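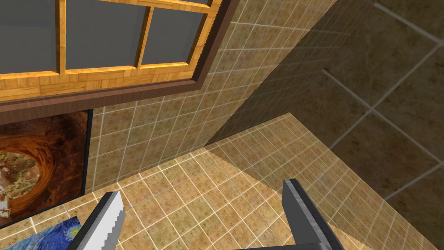 Gripper view in the simulated tiled room, fingers open.

How to run the simulator station at an open day

These are the steps we use at Virngate when visitors try the simulated arm. Hanne Thoroddsen wrote the first version and I have kept it up to date.

What you need: one laptop with Umali installed, a second screen facing the visitors, and a game controller. Charge the controller the night before.

1. Start Umali and load the room with the tiled floor and the paintings. Wait until the window and walls have drawn before you touch anything.

2. Switch to the gripper view. Both fingers should show at the bottom of the screen. If only one does, reset the arm from the menu.

3. Open the fingers all the way. People find it easier to judge distance when they start from a wide gap.

4. Set the speed limit to 20. Adults can manage more, but then you have to change it back for the next child.

5. Let the visitor move the arm over the floor first, with nothing to pick up. Ask them to turn toward the window and back. The corner by the large-tiled wall is dark, so keep beginners on the bright side.

6. Add an object and let them try a grasp. Say "slow down" early — most people close the fingers too soon.

7. Reset the room before the next person sits down.

If the picture freezes, quit and reload. Don't unplug the controller while Umali is running.

Poul Bjarnason ran this station in December and had 19 visitors in one afternoon. He suggests a chair for whoever is helping, and a printed card with the buttons on it. The card is in the drawer with the spare cable.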